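Drotow gripper kit review: one spring of evenings with it

I've wanted a pair of arms on the kitchen worktop ever since I watched one fold a tea towel (badly) at an open day, and in February I finally gave in and bought two of the Drotow gripper kits. They were £385 each from Becerra, who were knocking a bit off the usual 400, and I had the arms themselves already from an earlier build. So what I'm reviewing is the hand end of things: the gripper body, the fingers, the little wrist camera mount and the control board. If you want a whole arm, look elsewhere, and bring a bigger wallet.

The box is lovely. Everything comes in labelled bags and there are 77 screws, which I know because the leaflet says so in large type, as if it were a selling point. The leaflet is otherwise not great. Step 5 has you close up the finger housing and then step 8 wants you back inside it to route a cable, so read the whole thing through with a cup of tea before you touch a screwdriver. I didn't, and did the first hand twice. The second one went together in a single evening with the radio on and I felt terribly clever.

The plastic parts are matte black and feel properly solid, no flex at all when you squeeze them. Mine did need a bit of filing where the fingertips meet. The screws are decent too (I've chewed up enough cheap ones to be grateful for that) and the spare fingertips are a nice touch, although I'd have swapped them for a longer cable without a second thought. The supplied one reaches if your arm is small and you never ask it to turn its wrist very far. I bought a longer one.

Software next. The board talks to Stuvodau, the free control program most of the people at our shared workshop use, and setting it up was a doddle on my old laptop. You get a slider for how far the fingers open and another for how hard they squeeze, and you can save settings by name, so mine has "egg", "sponge" and "regret". Updates are a bit hit and miss. The one in April forgot all my saved settings and I had a very grumpy half hour typing them back in from a scrap of paper.

What's it like to use? Big chunky things are dead easy. Cups, blocks, a tin of beans on its side, all fine straight away. Thin floppy things are where you find out whether you've bought a good gripper or not, so I've spent most of my time on zip-top bags. I drive both arms by hand with a pair of joysticks, so this is me doing the thinking and the grippers doing the pinching. One hand has to get hold of the very rim, up by the zip, and keep it while the other comes in below.
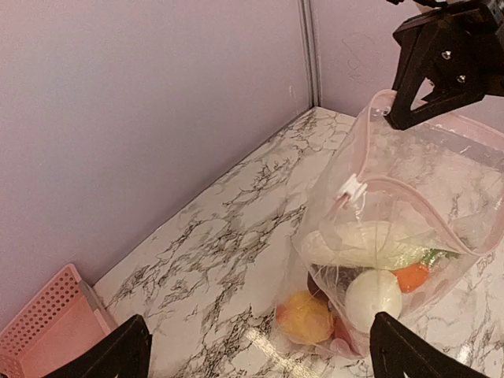

Stuvodau's forum has a long thread on bags, and one reply in it told me to stop squeezing so hard and stick a strip of bicycle inner tube on each fingertip, as the grip comes from the rubber and the motor only has to hold it shut. The same person reckoned the Zandton fingertips do the job out of the packet but wear smooth within a couple of months. I tried the inner tube on a spare set and it's a big improvement on film and thin card, and it cost me nothing but a puncture I'd never got round to mending.

Things I'd grumble about: the motor whines when it's holding, a thin mosquito sort of noise that drove me out of the kitchen one night at eleven. The body is chunky as well, so getting down into a corner or a narrow tub takes some planning, and you'll bump the wall a few times while you learn how wide you are. And the camera mount only tilts to two positions, one of which looks mostly at your own fingers.

Against that, nothing has broken. I've dropped one off the worktop, I've pinched a finger (mine, ouch!) and I've run the pair for up to 5 hours on a rainy afternoon, and they were still opening and closing as neatly as when I started. Becerra answered my email about the leaflet the same day and sent a corrected page, too, so ask for that if yours doesn't have it.

Would I buy them again? Yes, at the lower price. At the full 400 I'd want the longer cable in the box. Four stars, and I'm off to have a go at pillowcases.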